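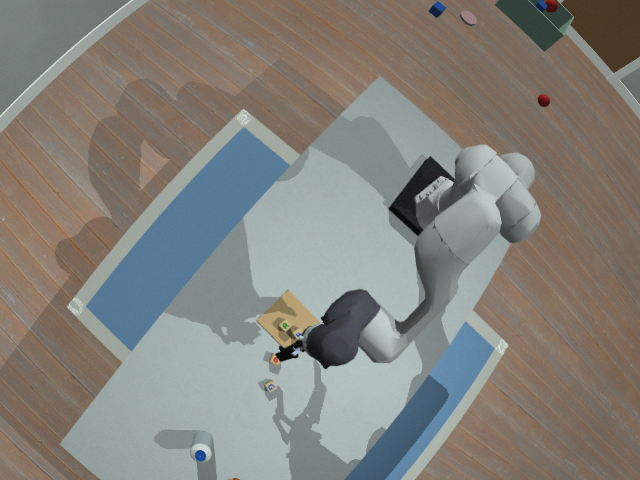
## How do I tell which printing of a multi-volume reference book I have, when the copyright page gives only one year?

**Valentin Mihăilă**

I am putting together a set of the Clurgate Household Miscellany, the paperback run with the coloured spines. Every copy of volume 2 I have seen gives the same single year on the copyright page, but the copies differ. One has an index and one doesn't. One has a list of contributors at the front and the other has it at the back. How do I work out which printing each one is, and how should I record them in my catalogue?

---

**Roswitha Baumgartner**

Look for the row of figures on the copyright page, usually near the bottom and often below the printer's name. It is called the number line or printer's key. The lowest figure still present is the number of the printing. At each reprint the publisher removed the lowest figure and left the rest, so a line whose lowest figure is 4 belongs to a fourth printing.

The order of the figures varies. Some lines ascend, some descend, and some put the low figures at the two ends and the high ones in the middle, so that the line stays centred as figures are taken off. Read the whole row and take the lowest, wherever it stands.

If there are two groups of figures, one of them is often for the year of printing, given as the last two digits. That can supply a date the copyright statement leaves out. The copyright year is the year the text was first published in that form, and a reprint has no need to change it.

Having an index or not is a separate matter. A straight reprint comes from the same setting of type and should have the same pages. If pages have been added or moved, one of your copies is probably a revised edition, a book club edition or an abridgement, whatever the copyright page says.

For the catalogue, use separate fields:

- **Edition:** as stated in the book, word for word. Leave blank if nothing is stated.
- **Printing:** taken from the number line. Put it in square brackets if you inferred it.
- **Copyright year:** as printed.
- **Printing year:** only if the key gives it, or a line such as "Reprinted March" with a year.
- **Pagination:** last numbered page of each sequence, including the roman numerals at the front.
- **Variant notes:** position of the contributor list, index present or absent, spine colour.

Pagination is the field that will separate your copies most reliably.

---

**Lorenz Bachmann**

Check the ISBN as well. Mine are all the same inside but one has a different number on the back, and it turned out to be the export one. Not sure the spine colour means anything. I have a green and a blue and can't find any other difference.

> **Valentin Mihăilă**
> Same ISBN on both of mine, inside and on the back cover. Neither has a number line that I can find. The one with the index is longer by 26 pages.

---

**Ursina Zürcher**

A few additions to what Roswitha has written, most of them for the case where there is no number line. I catalogue popular reference books for a dealer and this series comes up fairly often.

**1. Matching ISBNs prove very little.** A new edition with substantial changes should be given a new ISBN, but publishers of cheap paperbacks didn't always bother. A reprint normally keeps the old one. The same number in two copies tells you that the publisher treated them as one product for ordering purposes. Where the ISBN inside differs from the one on the cover, record both and say where each appears.

**2. Use the advertisements.** Paperbacks of this type often end with a few leaves listing other titles. Find the latest title in the list and look up when it came out. The copy cannot have been printed much before that, allowing for books announced ahead of publication. My volume 2 with the index lists the Skoritz quiz books at the back, and the copy without it stops before them, so I have the indexed one down as the later.

**3. Compare the price.** If the printed price on the back is higher on one copy, that copy is usually later. Check the currency first. Copies for export may carry several prices or none, and a price sticker over a printed price should be noted but not relied on. Don't peel it off.

**4. Compare the setting of type.** Take a page of plain text from the middle of a list, for instance page 37, and compare the line endings in both copies. If every line breaks at the same word, the page was very likely printed from the same setting, and the extra leaves were added round it. If the breaks differ, the text was reset and you should treat it as a different edition. Do this in at least three places. In volume 2 the chapter on islands was reset and the others were left alone, which I would call a revised printing, with a note.

**5. Count the leaves before deciding an index is missing.** It can have been lost. Look for stubs in the gutter, a gap in the adhesive, or a contents page that gives a page number for an index that isn't there. If the contents page doesn't mention one, it was probably never in that printing.

A difference of 26 pages is 13 leaves, which won't make up a normal gathering by itself. Expect the number of blanks or advertisement leaves to differ between the two copies too. Count every leaf in each, numbered or not, and put the total in the note.

My own entry for the longer copy reads:

 Clurgate Household Miscellany, vol. 2. Paperback.
 Edition: not stated. Printing: [later than first].
 Copyright year as first printing. No number line.
 Contributor list at end. Index present.
 Advertisements at end, incl. Skoritz titles.
 Chapter on islands reset; otherwise as first.

I wouldn't write "second printing" without evidence. There may have been several in between.

> **Brigitta Wieser**
> Does the hardback follow the same pattern? The Restside reissue I have puts the contributors at the front but includes the index.

> **Ursina Zürcher**
> The Restside reissue was set from new, so it should be catalogued as a separate edition under its own publisher. Don't use it to date the paperbacks.

> **Valentin Mihăilă**
> Thank you. The contents page of the shorter copy doesn't list an index, and there are no stubs. Line endings match on page 37 and page 40 but not in the islands chapter. I have entered them as two variants.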